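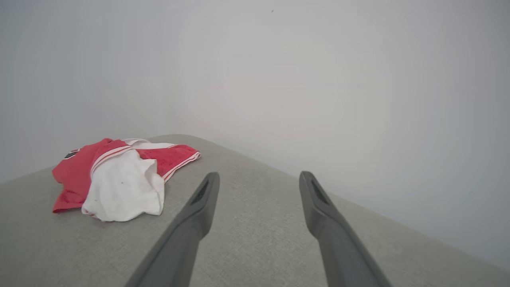 **Chaimae Metwally**, staff writer, home and work
January 16, 2021

Graciela Paredes has a rule for visitors to the apartment her team rents in Rurnport. They can ask about anything except when the robot will be for sale.

"I don't know, and if I gave you a year you would print it," she says.

Paredes runs household testing at Lorov, a small company that builds arms and the software to drive them. The apartment has a living room, a kitchen, one bedroom and a washer in a hall closet. For most of the past year the work in it has been laundry, and most of that has been the first part of laundry, which is getting clothes off furniture.

A red and white mesh garment on a gray cushion is the sort of job the team sets. Someone who lives with teenagers would grab it without looking. For the arm, Paredes says, there are several questions to answer before the fingers close.

"Where is the edge? Is the white part the same piece of clothing as the red part, or are there two things in the heap? If I take hold here, am I holding the cloth or am I pinching the couch as well? You and I don't ask. We just put a hand in and fix it as we go."

The arm does some fixing as it goes too, but slowly. With a camera close to the two fingers, the software gets a near view of the cloth, and it can stop and choose a new spot if the first one looks bad. Paredes says that has helped more than any change to the fingers themselves.

I asked her for a number. In the last full round of tests, in September, the arm was given 127 single items to pick up from a seat or the floor and drop in a bin. It got 78 percent of them on the first try. Most of the others came up on a second or third try. The rest were left for a person.

"People hear 78 and think that's a C plus," she says. "If a dishwasher left that many plates dirty you'd send it back. I agree with them. I would send it back."

Thin athletic clothes are in the middle of the range for difficulty. Mesh gives the fingers something to hold, she says, but it also slides over itself, so a pull on the top layer may leave the lower layer where it was. Stripes and trim can confuse the software, which sometimes takes a line of piping for the end of the garment. Towels are the easiest. Black socks on a dark rug are the worst, and tights are close behind.

Folding is a separate matter. Godfrey Shemweta, who writes the folding software, joined us at the kitchen counter for that part.

"Folding from flat is fine," he says. "Give me a T-shirt spread out on a table and I can show you a decent fold. Getting from a heap to flat is where the time goes."

How much time? For a pair of shorts, Shemweta says, 3 minutes on a good run. He has seen it take 15, with the arm lifting, dropping and turning the same pair until somebody stopped it. He does a pair himself in a few seconds and is not especially neat about it.

Lorov does not plan to sell a folding machine. Its first paying customer, a commercial laundry called Kostonis, wants something narrower. The laundry takes in uniforms and team kit by the sack, and people stand at a table pulling pieces apart and putting them one at a time on a belt. Pendo Nzioka manages that table. I spoke to her by phone.

"I don't need it to fold and I don't need it to be clever," Nzioka says. "I need one shirt on the belt, then the next shirt. If it puts two down stuck together, my scanner reads one tag and we lose the other one until the end of the day."

She had an arm on trial for part of last year. It was slower than her staff but kept the same pace through the night shift, which is hard to fill. Her main complaint was with the stops. Each time the arm gave up on a piece it waited for a person to clear it, and the person had to walk over from somewhere else.

"So now you have a worker whose job is going to see what the robot wants," she says. "That's not a good job. If they get the stops down I'll take two of them. At the moment I'd take one, for nights."

Paredes had heard this already and did not argue with it. The newer software puts a difficult piece to one side and carries on, and a person can deal with the pile later. She thinks the same idea will matter in homes. A machine that clears most of a couch and leaves a few things behind could be useful to someone who has trouble bending or lifting, provided it doesn't stand there beeping about the rest.

What it can't do yet is decide. It has no good way to tell whether clothes on a couch are dirty, clean and waiting to be put away, or set out for practice. Shemweta has tried a few approaches and does not rate any of them. For now the person has to say which room and which bin – a spoken instruction or a tap on a phone – and the arm treats everything it finds there the same way.

"My mother would call that a helper you have to help," Paredes says.

Stains are also on the list of things it passes over. The company has talked with Wei, a maker of washing machines, about letting the washer handle sorting and spot checks once the load is inside. Paredes would say only that the talks are early.

I asked both of them what chores they thought a machine could take over completely today, with no one in the room. Shemweta said vacuuming a floor that has already been picked up. Paredes thought for longer and said the same.

"And then you ask who picks up the floor," she says, "and you're back in here with us."

*Edited by Darragh Ní Mhurchú.*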